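Dobre moves mixed-part sorting to robot cell at Puvville plant

Parts maker Dobre has moved the sorting of mixed returns at its Puvville plant to a robot cell, ending a manual job that had been split across two shifts. The cell began regular work in December and handles 2,730 parts per shift. Hand sorting at the same station averaged 669 per person.

Returned parts come back unsorted, in different shapes, sizes and colors. The arm reaches into an open metal bin, takes one part at a time with a gripper and places it on a belt according to type. Picking software was supplied by Esum. Parts the system cannot identify are left in the bin and flagged on a screen for an operator to remove.
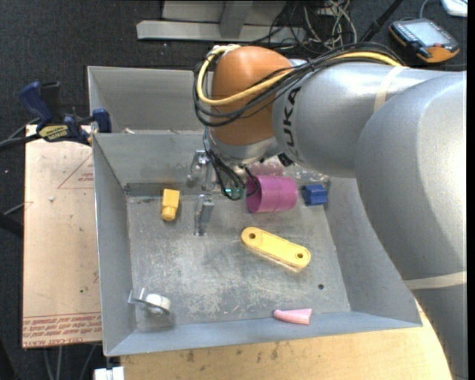
Liviu Tănase said the pace of the job had changed less than the kind of attention it required. Under the old arrangement, he said, a sorter could tell by feel when a part was cracked, and that check now has to be made further down the line, at a bench that was not set up for it. He asked that inspection time be counted in the shift plan before any further cells are installed.

Dobre said 53 employees had worked at the sorting stations at least part of the time. Most have been reassigned to inspection, packing and cell operation. No jobs were cut, the company said, but the night allowance paid to sorters ended with the second shift, and talks on a replacement payment are still open.

Operators complete a course covering gripper changes, restart after a stop and safe entry to the cell. Only trained staff may clear a jam, and the arm must be locked out first. Stops averaged 195 minutes a week in the first month, most of them caused by clear or shiny parts that the software could not locate.

A second cell is planned for the company's Ulcombe site. Dobre has not set a start date and said staffing there would be discussed with employees before equipment is ordered.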